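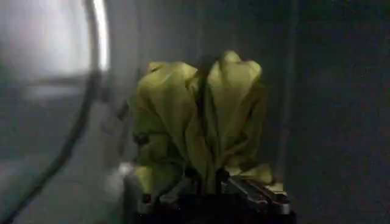

Yellow-green fabric, gathered up

Mobile data used up too early in the billing month
Product: Alach prepaid SIM, data plan
Opened by: Ynyr Beddoe
Handled by: Ifor Penry, Drarkunari support
Status: Closed
Opened: February 18, 2019

Problem as reported

I have the Alach plan with 6GB a month. For the last two months the data has run out with more than a week to go. I have not changed how I use the phone. At home I am on Wi-Fi. The usage page in my account says 90 percent used, but the counter in the phone's own settings is much lower. I bought an add-on last month to get through and would like not to do that again.

Phone is a Dafis, bought used, no other SIM in it. Roaming is off.

Reply 1, Ifor Penry

Thank you for the report. The account page counts data by billing month, and your billing month starts on the 12th. The phone counts from whatever date is set in it, and most phones start on the 1st. Please go to Settings, Data usage, Cycle, and set the start day to 12. Then send me both numbers again.

Please also send the list of apps by mobile data, with the top five and the amount for each. Background data is shown separately when you tap the app name.
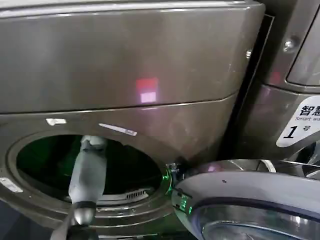
Front-loading washer, dark finish

Customer update

Start day is now 12. The two numbers are close. The account says a little more than the phone.

Top of the list is Brotum, the photo backup app, and nearly all of it is background. Second is the browser. The other three are small. Brotum is set to "Wi-Fi only", so I did not expect to see it there at all.

Reply 2, Ifor Penry

A small gap between the two counters is normal. The account page can also run behind by a few hours.

I looked at the daily records on the line. There are bursts late in the evening, the largest one 206MB, and several of 100MB or close to it. They fall between 10 p.m. and midnight. Is the phone at home on Wi-Fi at that time?

Please check one more setting. Under Wi-Fi, Advanced, there is an option called "Switch to mobile data when Wi-Fi is weak". If it is on, turn it off. Restart the phone afterward.

Customer update

It was on. The phone charges in the back bedroom at night and the Wi-Fi there shows one bar. I turned the option off and restarted. Brotum is still set to Wi-Fi only and I left it that way.

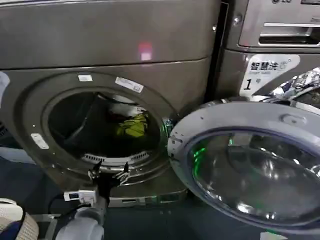 Washer drum, with clothing inside

Reply 3, Ifor Penry

Leave it like that for a week. I have put a usage alert on the line at 60 percent so you get a text before it becomes a problem. You can change the level under My Plan, Alerts.

Customer update

One week later. No evening bursts on the account page. Brotum has dropped to the bottom of the list. Backup is slower from the bedroom and some photos wait until morning, but they do go up.

Can the add-on from last month be refunded?

Reply 4, Ifor Penry

The add-on was used, so it can't be refunded as cash. I have put a credit for the same amount on the account. It will come off the next renewal and expires at the end of April.

Closing the ticket. Reply to the same email thread if you want it reopened.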